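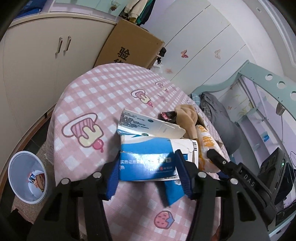
Looking After Old Records, Tour Shirts and Ticket Stubs

Posted 2018-03-22 by Meinir Harries

I spent most of the winter sorting out my music shelves and I loved every minute of it! So many of you wrote in after the piece on turntables that I've put together all my cleaning and storing tips in one place. Most of it uses things you already have in the kitchen drawer.

Washing a dirty record

Start with a dry carbon fiber brush and let the record turn under it for a few spins. If that does the job, stop there and go play the thing.

For the really grubby ones (garage sale finds, anything that lived near a bar) you want distilled water, one small drop of plain dish soap, and two soft microfiber cloths. Wipe along the grooves, following the circle, and never across them. Keep the label dry. I hold a jar lid over it, one a bit wider than the label, and it works beautifully. Rinse with more distilled water on the second cloth, then stand the record in a clean dish rack until it's completely dry. Don't use the dish rack straight after a roast dinner. Ask me how I know.

Tap water leaves minerals behind, so skip it. Skip window cleaner too, and please keep rubbing alcohol away from old 78s, which are often shellac and will be ruined by it.

Sleeves and jackets

A new inner sleeve is the best cheap treat you can give a record. Get the plastic-lined kind for 12-inch albums and keep the old printed one tucked in the jacket behind it, especially if it has lyrics or photos.

Sticker gunk on a glossy jacket: warm it with a hair dryer on low, held well back, and roll it off with your thumb. On a matte jacket I leave it alone. I took a patch of sky clean off a live album once and I still wince when I pull it out.

Split seams can be mended from the inside with acid-free paper tape. Regular clear tape goes yellow and then lets go, usually taking some of the picture along.

Musty smell? Put the empty jacket in a lidded plastic tub with an open dish of baking soda and leave it for 48 hours. Don't let the two touch. Fumiko Kamata wrote in to say she uses unscented cat litter and likes it better, so I tried that on a very smelly box of soul singles and she's right, it's great!

Shelving

Stand everything up straight, snug enough that nothing leans but loose enough to slide one out with two fingers. Records are heavy, much heavier than books of the same width, and a cheap bookcase will sag in the middle. My brother-in-law Aled Rosser had 700 albums on one that was made for paperbacks, and the whole back panel popped off during a party. He now uses square cubes screwed to the studs.

Keep them off the floor in a basement, off an outside wall if it gets damp, and out of the sun.

Tour shirts

Turn them inside out, wash cold, hang to dry. The dryer is what cracks the print. If a print has gone sticky and clings to itself, fold the shirt with a sheet of baking parchment over the design.

Underarm marks on a white or light shirt: a paste of baking soda and water, left on for an hour, then a cold wash. Try a hidden spot first on anything you'd cry over.

For shirts too small or too thin to wear, cut a piece of foam board to fit inside, smooth the shirt over it and pin it at the back. It'll drop right into a deep frame. I did my Zodance shirt this way last November and it looks wonderful over the piano.

Ticket stubs, wristbands and set lists

Most newer tickets are printed on heat-sensitive paper, and they fade. Scan or photograph them as soon as you get home, then keep the real ones in the dark. Never laminate them! The heat can turn the whole ticket black.

A coin collector's album with clear pockets is just the right size for wristbands and guitar picks. Look for pages marked PVC-free. Set lists are usually longer and have tape all over the corners. Leave the tape on, slide the list into a polyester sleeve and store it flat.

Write the date and venue in soft pencil on a slip of paper and put it in with each one, because you will forget. I was sure I'd seen Ferkura in a ballroom and it was a car park.

From readers

Senthil Raju stores spare styluses in a contact lens case, left and right for the two turntables.

Seren Penry cleans her stylus with a dab on a dry melamine sponge, straight down and straight up, with the volume off. No sideways movement at all. I've been doing it her way for a month and my noisy old pressings sound so much better.

Next time: cassettes, including how to get a wound-out tape back in with a pencil.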